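The Apple at Clostell

Reading time: 2 minutes
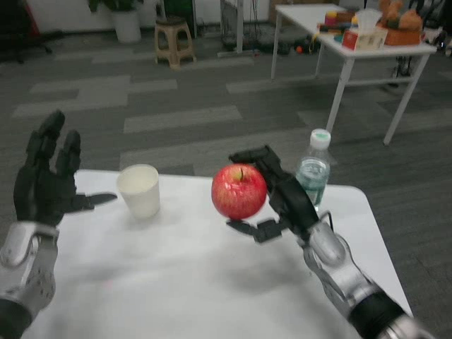

A red apple, a paper cup and a bottle of water.

The waiting room at Clostell opened at 6 in the morning and the ferry did not leave until 7, so she had an hour with the table.

She had bought the apple at Baro, the shop by the bus stop, along with the water. The cup she had picked up from a stack by the door. There was no coffee to put in it. A sign on the coffee machine said it would be repaired in October, and it was November.

She set everything out on the white table and sat down. Her mother used to do this on trips. She laid out the food first and then looked at it for a while, and you were not allowed to touch anything until she had decided who got what. With one apple that took some time. She cut it with a pocketknife and gave away the bigger half, and she ate the core herself, seeds and all.

A man came in with a suitcase and asked if this was the boat to Umimen. She said it was. He asked what the ticket cost now and she told him 225.

"It was less in the spring," he said.

"It was."

He sat down across from her and put his hat on his knee. He looked at the window, where it was still dark, and then he looked at the apple. She knew that look. She had worn it herself on a lot of benches.

"Have you eaten?" she said.

"I was going to get something on board."

"They don't have anything on board. They stopped that."

He nodded. She poured some water into the paper cup and pushed it over to him, and he thanked her and drank it. She went through her coat for the pocketknife. It was in the other coat, which was in the bag she had sent ahead.

Fifteen minutes before the boat, the woman at the counter switched on the outside lights and called for tickets. She picked up the apple by its sides and bit it once, a big bite, down to the seeds. Then she turned it around and held it out to him with the good side facing his way.

He took it. They went down to the boat, and he carried her bottle.

From the collection Shahbazi Road and Other Stories.

Last updated: November

We use cookies to remember your reading preferences. Accept | Manage settings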